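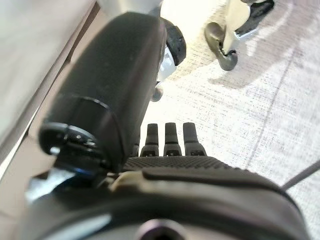
*Black thumb module, pale carpet.*

# Where does the word "lidine" come from?

**saltcrock**
Posted 5 Jun 2026

I'm so excited about this one! Everybody in Valovbridge calls the flat barley cake with the burnt top a lidine, and I've never seen the word in a dictionary. The menu at Matar says it's "an old river word for hearth." Does anyone have a source for that? I went through 2 regional glossaries and found zip.

**crumbline**
Oh, I love this question. The oldest one I know is a handwritten household book from 1745, in the town library. It has "a Lidine, well scorched," and then a recipe with barley, lard and caraway (no sugar at all!). So the word is at least that old, and it already meant the cake.

**ovenmitt_77**
I don't buy the hearth story. My grandmother said it was short for "lid dinner," from baking it under a pot lid with coals on top. She made it that way every May, and it makes a much better crust than a modern oven.

**crumbline**
Great story, but "lid dinner" sounds like something people came up with later to explain the name. Why would a cook in 1745 write it as one word with a capital L?

**ovenmitt_77**
Because spelling was a free-for-all! The same book spells "butter" 3 ways. I've seen it too, you know.

**saltcrock**
Wait, you've both seen it?? Does it say anything about the lid?

**ovenmitt_77**
"Cover it close and lay fire above." I rest my case.

**crumbline**
That's how you'd bake nearly anything without an oven. Still, I'll give you half a point.

**panhandler**
Over in Drender we make the same cake and call it a liddin, stress on the second half. My aunt puts onion in hers, so good. Might be worth checking the Drender parish cookbooks before anyone settles on lids.

**saltcrock**
Onion! Please post the recipe. I'm going back to the library with a notebook.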